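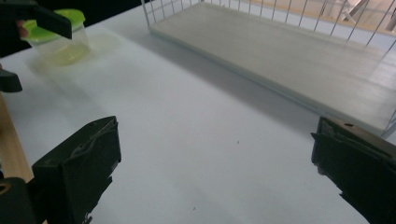
What does a town council do all day?

I used to think it was just grown-ups in a room saying "any other business?" And sometimes it is! But in Gesbridge, where I live, the council decides things like when the library opens and which roads get fixed first.

People vote for the council in October. Last time, one seat was won by 3 votes - 281 to 278. Imagine if four people had stayed home! 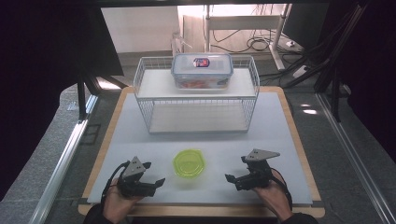
You can't vote until you're 18, but you can still write to your council. I did it when I was nine (I wanted a crosswalk), and they wrote back.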